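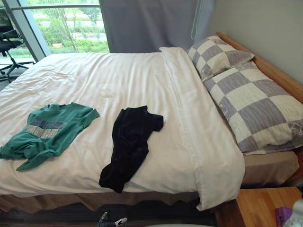
Grown-ups say a lot of things about beds. "Make it every morning." "Don't leave your clothes on it." "Fold that shirt, it'll last longer." Are any of those things true? Let's check before we believe them.

## Does a bed need to be made?

A bed works fine when it's messy. You can climb into a crumpled one tonight and fall asleep as fast as you did yesterday. So if somebody tells you that you'll sleep badly in an unmade bed, ask them how they know.

There is one claim that goes the other way. Some people say you should leave the covers pulled back because you sweat a little at night, and the sheets need time to dry. That part makes sense. Damp cloth dries better when air can get to it. But you don't need to leave it open all day. Eat your breakfast, brush your teeth, then pull up the duvet.

A duvet, by the way, is a big soft bag of stuffing. The cover comes off for washing. The stuffing traps air, and the trapped air slows down the heat leaving your body. People say a duvet "makes you warm," but it doesn't make any heat. You do that. Put a duvet on a rock and the rock won't get any warmer than the room.
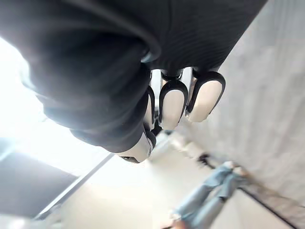 Now, clothes. A T-shirt dropped on a bed gets wrinkles, and here's why. Cotton is made of tiny threads, and each thread is made of even tinier fibers. When they're bent and squashed for a while, they start to hold that shape. Warmth and damp make it happen faster. That's why a shirt left in a heap straight from the dryer looks worse than one that was laid flat.

Does folding stop wrinkles? Not all of them. A folded shirt gets creases too. They're just straight ones, and people have decided that straight ones look neat.

Hae-won Woo, who is nine, didn't believe her uncle when he told her that rolling shirts was better than folding them. She rolled one, folded one, and dropped one on her blanket in a ball. She left them for 3 hours. The ball was the worst. The other two? She couldn't tell them apart, and neither could her uncle, who still says rolling is better.
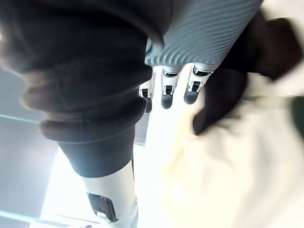

Three shirts isn't very many, of course. Maybe with 400 shirts you'd see a difference. Maybe the shirts weren't the same kind of cotton. Those are good questions to ask about any test, including hers.

If you want to fold one anyway, try this:

1. Lay the shirt face down and smooth it with your hands.
2. Fold one side in toward the middle, sleeve and all.
3. Do the same on the other side.
4. Bring the bottom up to the collar.

Shorts are easier. Put one leg on top of the other, then fold them in half.

You may see videos that promise a perfect fold in two seconds. Try one and time yourself. Count the tries that went wrong, too.
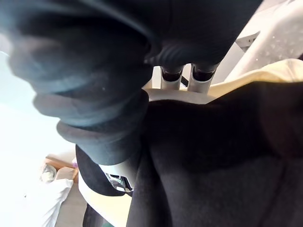 ### Test it yourself

Take two clean T-shirts that are the same kind. Ask first if they aren't yours. Fold one and squash the other into a ball, then leave both in the same place until after dinner. Shake them out and look closely.

Write down what you expected before you look. It's very easy to remember a guess as being better than it was.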